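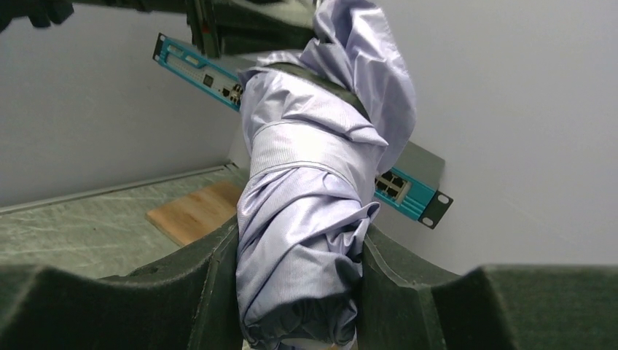
4 min read

Yevdokiia Melnychuk teaches robots by doing the job herself, over and over, with her hands on a pair of control arms. When she moves, the robot moves. Everything its wrist cameras and joints pick up gets saved, and a model is later trained on it.

She has been at Fulholm since August. Before that she worked in the returns department of a clothing warehouse, and she thinks that is why she got the job.

"They asked me in the interview how I would pick up a shirt," she said. "I talked for ten minutes. You can't grab it in the middle and expect anything good."

Cloth is still the part of the work she talks about most. A shirt that is twisted up and held between two padded fingers doesn't look much like a shirt, she said, and the operator has to decide where to hold it next while seeing only part of it. Her control arms give no sense of touch. She judges the grip by the creases.

"If the folds bunch up next to the pads, you have it. If they stay flat, I don't trust it. You learn to feel with your eyes, which sounds silly, but I don't have a better way to put it."

Her list for that week had 70 tasks on it. One run of a task is called an episode, and by Friday she and the other operators had recorded 478 of them. Of those, 203 were cloth. Radymyr Vakulenko, who runs the sessions and checks the recordings, threw out nearly a third.

"Most of what I reject is hesitation," Vakulenko said. "The operator stops to think, and the arm hangs there. The model will learn to hang there too. I would take a clumsy run that keeps moving over a neat one with a long pause in it."

He keeps some of the mistakes. If a sleeve slips and the operator goes back for it, that run stays, as long as the recovery is clear.

Vakulenko also works with hand guiding, where a person holds the arm itself and pushes it through the motion. He used it for years at Urkberg on simple pick and place jobs. For anything soft or jointed he prefers remote control. "With hand guiding you are standing next to the thing, looking at it with your own eyes," he said. "The robot doesn't get your eyes. When I make people drive from the camera view, they only use what the robot can use."

I asked Melnychuk which object she would gladly never see again.

"The umbrella," she said.

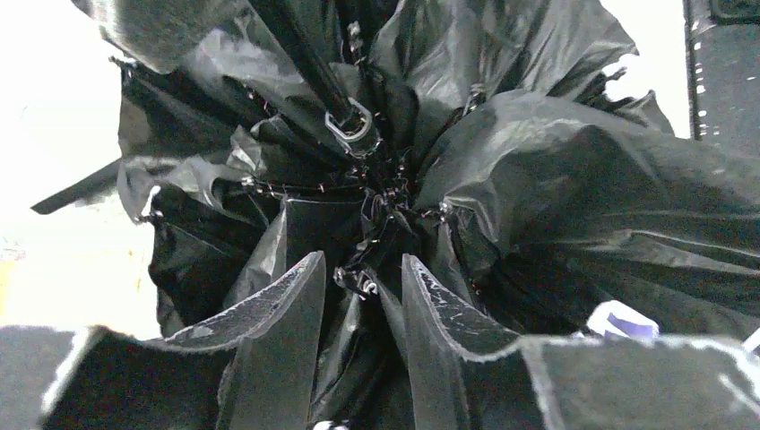 The umbrella from the wrist camera, with both fingertips near the center of the frame.

Her trouble with it is that it is two things at once. The fabric gives way and the ribs don't. Black folds on black folds are hard to read on a screen, and a rib can sit under the cloth where she can't see it. She looks for the shaft first and works out from there.

"My first good run took me 9 tries," she said. "I was so pleased I forgot to stop the recording."

New operators at Fulholm start with blocks and cups and move on to cloth when Vakulenko thinks they are ready. Melnychuk would do it the other way around. She says blocks teach people to close the gripper hard, and then they have to unlearn it. The two of them have not settled this, and the next group of trainees starts on blocks.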